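Folding Long-Sleeved Garments for Storage

These instructions apply to all long-sleeved shirts, work jackets and smocks returned to the Rikholm clothing store. Garments folded in the same manner stack evenly, fit the standard shelf and can be issued without being opened out again.

Before you begin

Check that the garment is clean and fully dry. Empty all pockets, close zippers and fasten every second button. Garments with tears or missing buttons go in the Wimum repair bin and are not folded.

Work on a large flat table covered with a plain cloth. The cloth keeps the fabric from sliding. Creases in the cloth do not affect the result, but it should be pulled straight at the start of each shift.

Folding

1. Lay the garment face down with the collar away from you. Smooth it from the center toward the sides.

2. Fold one side in toward the middle, then lay the sleeve back along the fold so that it points to the hem. Repeat on the other side. The finished width should be 22 cm for small sizes; larger sizes may be wider.

3. Bring the hem up to the collar. For heavy jackets, fold in thirds instead.

4. Hold one end of the folded garment still and press out the air with a flat hand, working away from the held end.

5. Check the edges for loose fabric before moving the garment.
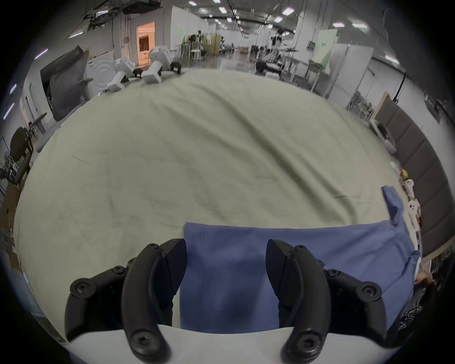
Blue garment folded into a broad rectangle, with a loose flap still to be tucked in.

A loose sleeve or flap is the most common fault. Open the last fold only, lay the loose part flat inside and close the garment again. Do not push it under from the outside — this leaves a ridge, and the stack will lean.

Stacking

Place garments with the folded edge facing out, turning every other one. A stack may hold no more than 20 shirts. Jackets are kept in separate stacks on the lower shelf. Attach a Haltel size label to the front of each stack.

Questions about folding should be directed to Baiba Tamošiūnaitė. Requests for labels and table cloths are handled by Saulius Kļaviņa and should be submitted by noon on Friday.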